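Ground Rules for Robots That Learn in the Home

By the Standards Desk

For most of their history, robots worked behind fences. The rules that governed them were written for factories, where the floor is marked, the lighting is fixed and everyone present has been trained. A growing share of the work that prepares robots for household tasks now takes place in bedrooms and living rooms, among ordinary furniture and ordinary laundry. The factory rules do not say much about those rooms.

The Moltlow Code of Practice for Domestic Task Recording is one attempt to fill the gap. Its second edition, released on 1/2/26, covers work in which people use hand-held grippers to carry out household tasks so that the recordings can later be used to train machines. It applies to the home, to the tools and to the people present. The code is voluntary, but the research office at Stirnbridge has required it of all contractors since the previous March.

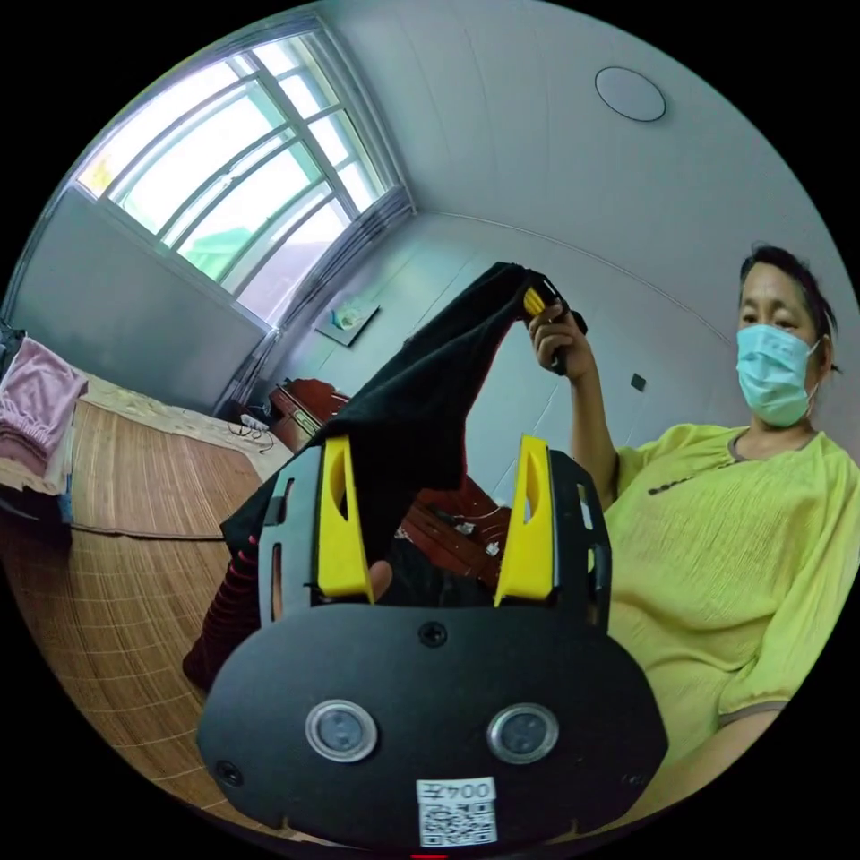
The code begins with consent. Every adult who lives at an address must agree in writing before recording starts, including those who will be out of the house at the time. Consent may be withdrawn at any point, and an operator who receives such a request must stop the task, set down the tool and record the time. The first edition allowed the operator to finish the current task. That provision drew more objections than any other and has been removed.

A second chapter deals with personal belongings. Clothing, books and papers are part of what makes a home useful as a place to record, and they also say a good deal about the people who live there. The code asks operators to agree with residents beforehand which items may be handled and which must be put away. Letters, medicine and identity papers are excluded in all cases.

Equipment is treated in greater detail. Each gripper must carry a label that can be matched to its maintenance record. Fingers are to be checked for cracks and looseness at the start of each session, and lenses wiped with a dry cloth. A tool that has been dropped is withdrawn until its alignment has been tested. Calibration must be repeated after every 500 grasps, or whenever a finger is replaced, whichever comes first.

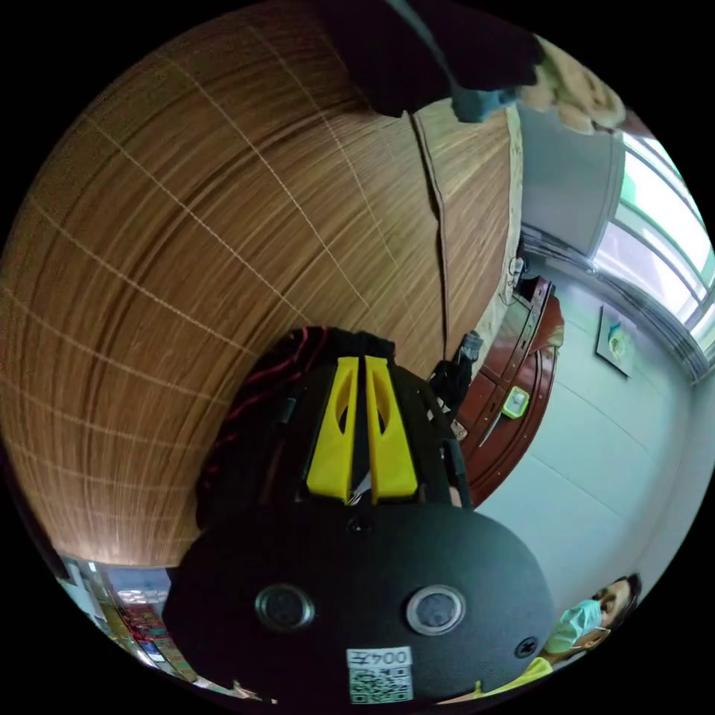 A hand-held gripper with its two yellow fingers side by side.

Cables receive a section of their own. According to the code's published review, 182 incident reports were submitted during the trial of the first edition, and trips and snags made up the largest group. Leads must now be kept clear of doorways and of any path a resident is likely to use. Where a lead cannot be moved, the session plan must show its position and the operator must point it out to everyone in the room.

The handling of fabric proved harder to settle. Rigid objects such as cups and boxes can be described by size and weight, and a test made in one laboratory can be repeated in another. A shirt has no single shape. Blomqvist, the testing firm that advised on this chapter, proposed four starting conditions for garments: flat, folded, hanging and heaped. Operators must note which one applies before the first grasp. The firm also asked that failed grasps be kept in the record. Earlier practice was often to delete them, which gave a false picture of how difficult the work is.

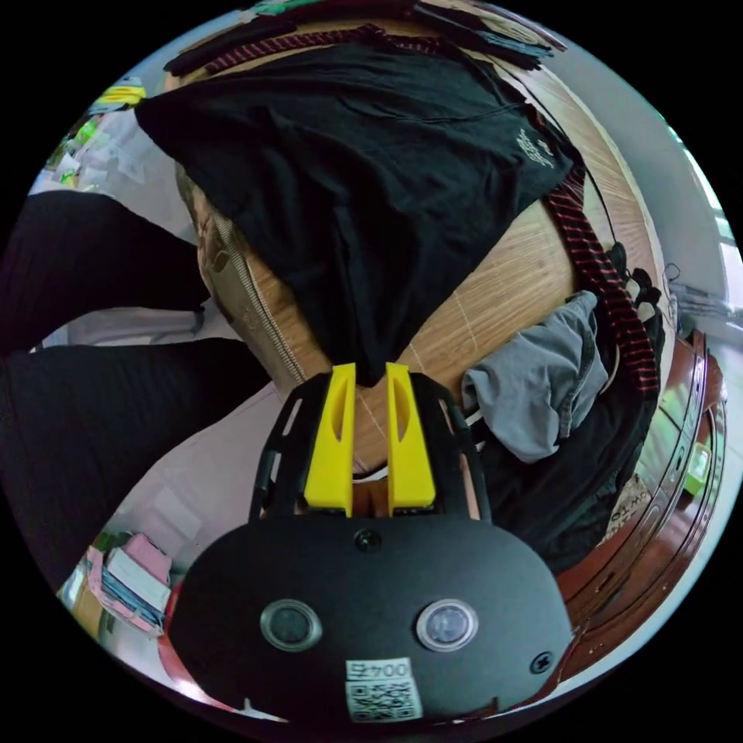
Photograph courtesy of the Surano project

Limits on working time were the last point to be agreed. Holding a gripper at arm's length is tiring, and tired operators are more likely to pull at cloth or strike a table edge. The code sets a daily maximum of four hours of active recording per person, with a break in every hour. Several contractors argued for a longer day. Surano, which had followed the lower limit throughout the trial, reported fewer rejected recordings in its afternoon sessions, and the limit was kept.

Some matters remain open. The code gives little guidance on homes with young children, beyond stating that they may not be recorded. It is also silent on how long recordings may be stored once a project has closed. Stirnbridge has asked for a fixed period, while smaller contractors prefer to set the term in each agreement with the household. Written comments on both questions will be accepted until the end of March, and a draft supplement will follow.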